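How to clean and re-use empty laundry detergent bottles

Applies to: rigid plastic bottles for liquid laundry detergent, with a screw cap and a pouring spout
Time: one evening, plus drying overnight
Difficulty: easy

Contents
1. Which bottles are suitable
2. What you need
3. Draining
4. Rinsing
5. Removing the spout
6. The label
7. Drying
8. Marking and storage
9. Problems

1. Which bottles are suitable

A liquid detergent bottle has a thick wall, a moulded handle and a cap that seals well. It will last for years as a container for non-food use: water for the garden, grit for the path, used washing-up water for the drains. It must never hold drinking water, food, animal feed or anything a child might take for a drink. The plastic takes up perfume from the detergent and does not give it back fully, however often it is rinsed.

Do not use a bottle that has held bleach alongside one that has held detergent, and do not pour one into the other at any stage. Bottles with a split seam, a crushed handle or a cap that no longer bites on the thread go into the recycling. Check with your own council whether it wants the caps on or off. In Drardale they are collected with caps on; in Wivham, as of November, they are not.

2. What you need

- a bucket or a deep sink
- warm water (hand-hot, not boiling)
- a bottle brush with a bendable stem
- a flat screwdriver or the handle of an old spoon
- a plastic scraper
- cooking oil and a rag
- a waterproof marker
- rubber gloves

Boiling water softens the wall and the bottle will not stand straight afterwards.

3. Draining

Close the cap and stand the bottle upside down in the bucket for 40 minutes. Most of the remaining detergent collects in the cap and in the ring around the spout. Open the cap over the drum of the washing machine and use what comes out as part of the next wash. Bottles with a hollow handle hold back more than the others. Lay these on the side opposite the handle for the second half of the time, then stand them on the cap again.

If the detergent has thickened, add a cupful of warm water, close the cap, turn the bottle end over end and drain as before. Turning gives less foam than shaking.

4. Rinsing

Fill the bottle to one third with warm water. Close it, turn it slowly, open it and pour out. Repeat until the water runs out without foam. Cold water takes more rounds but leaves less foam in the neck, and it may be used for the last two.

Pour the rinse water down the household drain, never into a surface water gully, a pond or a ditch. The first rinse can be kept in a bucket and used for floors or bins.

Wipe the outside at the same time. Detergent that has run down from the spout dries as a film, and a bottle with this film on it is slippery as soon as it is handled with damp hands. Lay it on its side to wash the label face, then turn it.

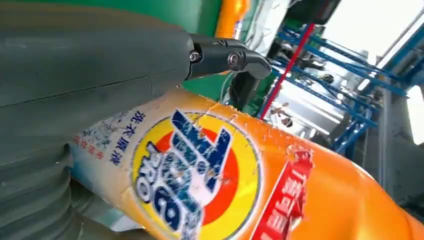 Oksana Tkachuk writes that the outside deserves more attention than it gets here. She keeps six-month-old bottles in an unheated porch, and the ones she had only rinsed inside picked up dust on every sticky patch and stuck to the shelf paint. She now washes the whole outside with a cloth before she starts on the inside, and does the base last. She also asks whether the label has to come off, as she has never managed it without leaving glue.

It does not have to come off; see section 6. Washing the outside first is sound practice and does no harm to the order of the other steps.

5. Removing the spout

The pouring spout is a separate part on most bottles, pressed into the neck. It may stay in place if the bottle is to be used for pouring water. It should come out if the bottle is to hold anything grainy, such as sand or path grit.

Warm the neck under the hot tap for a minute. Put the flat screwdriver under the rim of the spout and lever gently, moving on a little after each push until the rim lifts all the way round. Pull it out with a gloved hand. Keep the blade pointing away from the hand that holds the bottle. If the spout will not move, stop before the neck is marked, as a scored neck will leak under the cap.

With the spout out, brush the inside of the neck and the thread. There is usually a last ring of detergent here that rinsing has not reached.

6. The label

Leave a printed or worn label alone if the bottle is for your own use and stays out of reach of children. Scraping a label that is already breaking up takes a long time, and the scraper roughens the plastic so that it holds dirt.

Where the label is to be removed:

a) Lift a corner with the plastic scraper and pull back slowly at a flat angle.
b) Rub cooking oil into the glue that remains and leave it for an hour.
c) Wipe with the rag, then wash with hot water and a drop of washing-up liquid.
d) Repeat b) and c) if the surface is still tacky.

White spirit works faster but can dull the surface, and it leaves a smell of its own. A sleeve label, which goes all the way round and is not glued, is cut from top to bottom with scissors and taken off whole.

7. Drying

Shake out what water you can. Stand the bottle upside down with the cap off, propped so that air can get in at the neck - a dish rack does this well. Leave it overnight. Dry the cap separately, open side down, on a folded tea towel.

A bottle that is to hold grit or sand must be fully dry inside or the filling will cake. A bottle for water can be filled at once.

8. Marking and storage

Write the new contents on the side with the waterproof marker, in letters large enough to read from standing height, and add NOT FOR DRINKING. Do this even where the old label has been left on. Mark the cap as well if several bottles are kept together.

Store upright, below shoulder height, on a floor or a low shelf that will carry the weight. A filled bottle is heavier than its size suggests. Bottles of water kept outdoors should be left one quarter empty before the first frost. Direct sun makes the plastic brittle in time, and the handle is the first part to go.

9. Problems

Foam does not stop: the spout is holding detergent. Remove it as in section 5.

The cap leaks when the bottle is laid down: the thread is dirty or the neck is scored. Clean the thread. If it still leaks, keep the bottle upright or recycle it.

Strong smell of perfume after drying: fill with cold water and a tablespoon of bicarbonate of soda, leave until the next day, rinse. Some smell will stay - it does not matter for the uses listed here.

White marks on the outside: limescale from the rinse water. Wipe with a little vinegar, rinse with plain water and dry with a cloth.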